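# Readable at a Glance: Denomination Markings on Poker Chips

Project report, Nastora design course
Group members: Orvokki Tikkanen, Urho Hämäläinen, Rui Quintela
Supervisor: Hilkka Hyvönen
28 August 2024

## 1. Background

Our task was to pick a small everyday object that carries a number and to find out how well people can read that number in normal use. Other groups took bus tickets and measuring cups. We chose poker chips. Urho plays at home with friends and had noticed that people often pick up a chip and turn it before they bet.

A chip has no right way up. It is round, it gets tossed and slid, and it stops at whatever angle it stops at. A playing card deals with this by printing the value in two corners, one of them upside down. Most of the chips we looked at print the value once, in the middle, and players have to read it from wherever they sit.

We wanted to know two things:

- Do people use the number or the color to tell chips apart?
- Does the angle of the number matter?

## 2. Material

We used chips with the values 1 and 100 from the same design family. We left out the values in between. The plan in April was to test a full set, but we couldn't finish that many trials in the time we had, and Hilkka told us to cut it down to two values and do it properly.

The two designs share the same basic layout. The value is in the center in large serif figures, and the name of the club follows the curve of the face in small capitals. The difference is in the color of the rim and in the figures themselves.

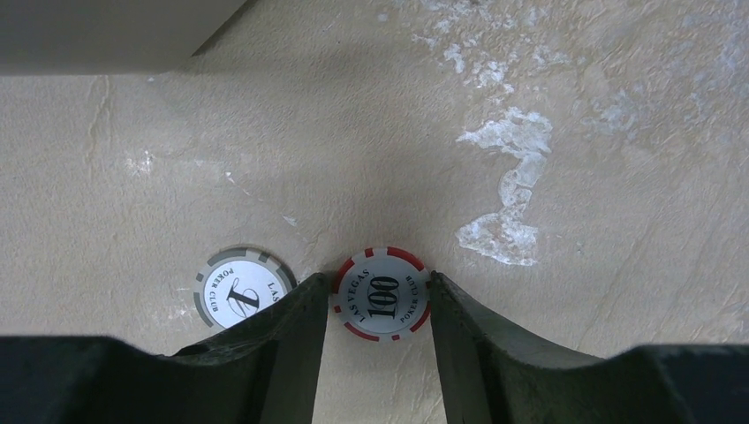 *Figure 1. The 100 chip with a red and white rim and the 1 chip with a gray rim, on a beige surface.*

The numbers are not equally heavy. The 1 is a single solid stroke with broad serifs. The 100 has more decoration, with thin lines running through the figures, and it has to fit three digits into the same kind of space. Up close it looks good. We guessed before the test that the thin lines would be hard to see from across a table, and that the 1 would be easier.

The small lettering was not part of the test. It says "LAS VEGAS" and "POKER CLUB" and tells a player nothing about the value. It does use up the outer part of the face, so the number can't be made much bigger without moving it.

## 3. Method

Eight people took part, all students from the Brusura building. One of them had never played poker. They sat at one end of a table and we put chips at the other end, one at a time, behind a folder. When the folder was lifted they said the value out loud.

We did this in two rounds. In the first round the rim was visible. In the second round we laid a paper ring over the chip so that only the middle of the face could be seen. In both rounds we turned the chip between trials so that the number was sometimes upright, sometimes sideways and sometimes upside down. Rui kept the order on a list and Orvokki wrote down the answers. We counted an answer as a hesitation if the person leaned forward, tilted their head or corrected themselves.

After the rounds we had 112 usable answers. A few more were thrown out when the folder slipped or the paper ring was put on crooked.

## 4. Results

With the rim visible, there were almost no mistakes. People answered quickly at every angle. When we asked them afterward, seven said they had gone by the color and hardly looked at the number.

With the rim covered, hesitations went up, mostly for the 100. Sideways was the worst position. Two people said that the figures ran together into a dark band. Upside down was easier than we expected. The zeros look the same either way and only the 1 is flipped.

The 1 chip caused little trouble. One person read it as a 7 at a strong tilt and then corrected herself.

## 5. Discussion

For these two chips, the rim does most of the work. That is fine for players who see colors well and who know the set. A new player has to learn the colors first, and until then depends on the number.

Our test has weak points. With only two values, people could guess by the width of the print. They also knew the answer would be one or the other after a few trials, so the person who said 7 was the only one who gave us a value outside the set. The light in the room was even and quite bright, and a real game at home may be darker.

Heikki Lappalainen from the Mota group read our draft and asked why we had not tested chips in stacks, where only the edge shows. It is a good question and we don't have data on it.

## 6. Suggestions

If we redesigned the 100 chip, we would fill in the figures and drop the thin lines. We would also try printing the value twice, facing opposite ways, with smaller club lettering. Urho has made paper versions of both ideas, and they are in the project folder with the answer sheets.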